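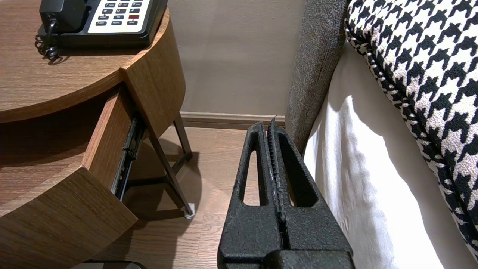
Ring marks and repair of oil finish, second try

Workshop > Notebook > Finishing

30 Nov 2019, written by Ea Hjaltadóttir

Continuing from the October page. The question is still the same: when a glass or a hot cup leaves a ring on a bedside table, can the owner repair only the place of the ring, or must the whole top be done again? Trerwood wants to print one care sheet for all the bedroom pieces, and I do not want to write on it something we have not tried ourselves.

For the color I stay with medium brown, the tone of the round nightstand. Pale wood forgives more and very dark wood forgives nothing, so the middle is a fair place to test.

Test boards

All boards come from the same offcut, the one that was behind the compressor. I sanded with 80 first to remove the old glue line, then up through the usual steps, and stopped earlier than last time. In October I went too fine and the oil stayed on the surface like on glass. It looked beautiful for one evening and after that it was sticky.

Two finishes this time:

- Irkik oil, three thin coats, wiped, one night between each.
- Prillness, the water-based one, also three coats. The can says shake, but when I shake I get bubbles, so I stirred it slowly with a flat stick.

I kept one board without any finish. Please do not use it as a coaster. Somebody did in October and I had to guess which ring was mine.

Water

A wet glass was left overnight on each board. On the Irkik board there was a gray ring in the morning, quite sharp on the outside and soft on the inside. On the Prillness board I could find a ring only when I held the board against the window and looked flat along it. On the bare board the grain was raised so much that I felt it with a fingernail.

I wrote down the rings before lunch and again before going home. The Irkik ring became weaker by itself during the day. I would like to see if it disappears fully, but I needed the board for the repair, so this must be a separate test.

Heat

A cup of boiling water directly on the board, left until it was cold. Prillness got a white cloud, soft at the edge, a little bigger than the foot of the cup. Irkik got nearly nothing, only a change in the shine. So each one is weak where the other is strong, and this was not clear to me from the first try, where I made both tests on the same place. That was a mistake and the October result for heat should be crossed out.

Repair

Irkik: I rubbed the ring with a gray pad and a few drops of oil, always with the grain, and wiped after a short wait. The ring went away. There remained a spot which was more shiny than the rest, and I had to go over the whole board with a nearly dry cloth to make it even. A patient owner can do this at home.

Prillness: I tried with wet paper, 2000, very light, only to see if the cloud was on top. It was not. It sits under the last coat. When I pressed more I came through at one corner and now there is a pale place with a hard border. I do not think an owner should try this. On the sheet we should say to contact us.

I also tried the old trick with the warm iron over a cotton cloth on the white cloud. It became weaker, I would say half, but the result was not the same over the whole cloud. I am not ready to recommend it. If the iron is too warm, the damage is worse than the ring.
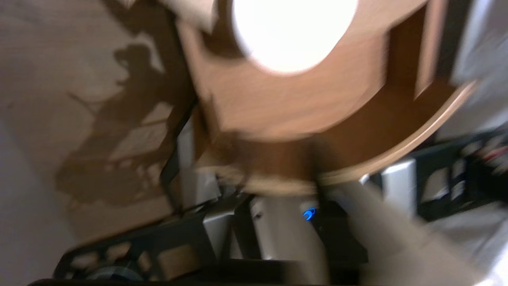
Curved edges

This is the part I worry about. On a flat board it is easy to keep the pad flat, but a rounded rim takes all the pressure on a very narrow line. I rounded one edge of the Irkik board and repaired over it as before. The color at the rim came out lighter than the top. One more coat helped somewhat, and in daylight I still see it. A folded cloth in place of the pad was better, and it is slower.

For pieces where the side is bent around, the grain turns also, and "always with the grain" is then confusing advice for an owner. I must find another way to say it.

Still to do

- Leave an Irkik ring alone and look at it each morning until nothing changes.
- Repeat the heat test on Prillness when it has hardened longer. Mine was perhaps too young.
- Ask Blöndal if they still have the old care sheet. I remember that it had a good sentence about curved parts.
- Buy cotton cloth. The blue paper leaves fibers in the oil.
- Oily rags go in the metal bin with the lid, spread flat with water, also when you leave only for coffee. I found one folded on the bench again.

Draft for the care sheet is in the green folder. Comments in pencil, please.

Contact: the finishing bench, Trerwood workshop | © Trerwood 2019 | Back to top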